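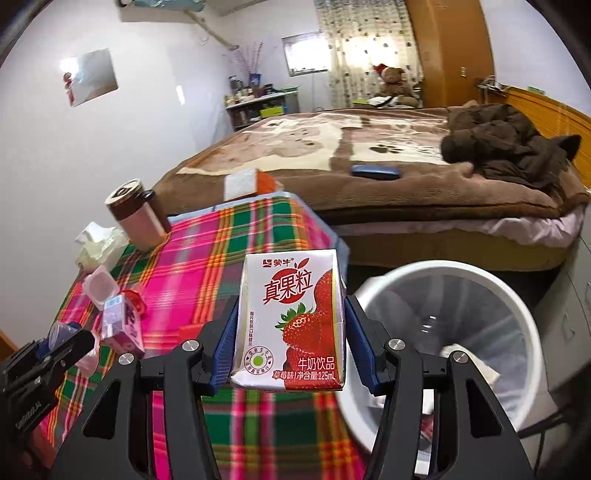

Strawberry milk drink, 125mL carton.

Narnum opens orders for Choo, a pocket hotspot you can top up like a bus pass

DRALTCOMBE, Jan 4, 2026 - Hello, it's Ermira Nikolovski here, founder of Narnum, and I'm writing this one myself because I've been waiting a long time to send it. Choo, our pocket-sized mobile hotspot, is on sale from this morning! It costs £100, it comes with a SIM already inside, and you don't have to sign a contract to use it.

If you've never owned a hotspot, it's a small box that picks up a mobile signal and turns it into wifi for your phone, laptop, tablet or whatever else you've got with you. Your phone can do this too, of course. Mine does, and by lunchtime the battery is nearly flat and it's hot enough to warm my hands on. I got fed up with that on the train to my sister's (three hours, two children, one phone between the lot of us) and started sketching something better on the back of the seat reservation.

Choo runs for 26 hours on one charge with a single device connected. It charges over USB-C, so you can use the cable you already carry, and there's a proper switch on the side. I fought for that switch. Our hardware lead, Dae-han Yeo, wanted a button you hold down for three seconds, and we argued over it for most of a fortnight before he gave in and made me a lovely clicky one.

How the data works

You buy data in blocks through our app, Kallilari, and a block stays on your account until you've used it up. It doesn't vanish at the end of the month. If you only take Choo on holiday, it can sit in a drawer until next time and your data will still be there when you get it out again.

Kallilari shows how much you've got left, who's connected, and which of your gadgets is eating the most (in my house it's always the tablet). You can pause a device, set a limit for it, or kick it off altogether. Su-bin Tak built the app, and she's kept it to one screen with no adverts. It's free for both Android and iPhone, and you can use Choo without it as well: there's a plain web page for topping up if you don't like installing things.

A word on coverage, as I know I'll be asked. Choo switches between UK networks depending on which signal is strongest where you are. It can't make a signal where there isn't one, so if no network reaches the bottom of your valley then I'm afraid Choo won't either. Please check the map on our site before you order. I'd much prefer you did that than send one back to us cross.

What our testers told us

We began our trial in September and sent early units to 1,036 people. There were students, van drivers, a mobile hairdresser, several narrowboat owners and a very patient choir. At the end we asked everyone whether they'd like to keep their Choo at a reduced price, and 672 of them said yes.

Plenty of them had complaints too, and we've worked through as many as we could. The light on the front was far too bright for anyone sleeping in the same room, so it now dims at night. The first charging port was a bit wobbly, so Dae-han changed the part. Lots of people couldn't find the wifi password, which was printed on the box they'd thrown away, and it's now on the underside of the hotspot as well.

Hyun-seo Myung, who ran the trial for us, read every single message that came in. "People were very direct," she says. "One of the boat owners sent me eleven paragraphs about the light. I printed it out and gave it to Dae-han, and he had a fix by the next day."

One thing we haven't sorted yet is the wait after you switch it on. Choo takes a little under a minute to get going, and I'd like that to be shorter. We're working on a software update, it'll be free, and it will arrive over the air. I'm not going to promise a date until I've seen it running on my own Choo.

Repairs and spares

The battery comes out with an ordinary small screwdriver, and we'll sell you a new one. Soon-im Ki looks after our repair bench here in Draltcombe, and if something goes wrong inside the two-year guarantee you post it to her and she'll mend it or replace it. After that she'll still mend it, for the price of the parts and the postage. The repair guide is already up on our site, with the full parts list.

Ordering

Choo comes in grey, yellow and a dark green that I'm very fond of. Grey and yellow are in stock now. Green will take a few weeks longer, but you can order it today and we won't take your money until it leaves the building. In the box you get the hotspot, a short cable and a printed guide in large type.

We're only selling through the Narnum website for the time being, and only to addresses in the UK.

Notes for editors

Narnum is an independent maker of mobile accessories based in Draltcombe. Review units are available on loan, with data included. Please contact Hyun-seo Myung through the press page of the Narnum website and tell her which colour you'd like, bearing in mind that green isn't ready. I'm happy to do interviews by phone or video, mornings are best.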